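Home | Archive | Threads | Subscribe

Re: insulating the Zerkham flats

> Has anyone had quotes for the outside walls yet? Ours in Flernport came to 3,325 per flat.

Ouch! Jilescombe paid 2,000 each — but that was without new windows, and they had 117 flats to spread it over.

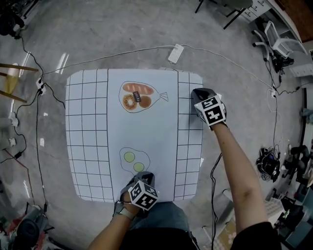
I'd still ask Barbu for a price before May. They did our 3 stairwells and the drafts are gone (my knees are grateful).

Recent threads
- Heat pump noise
- Attic hatches

Contact the list | Back to top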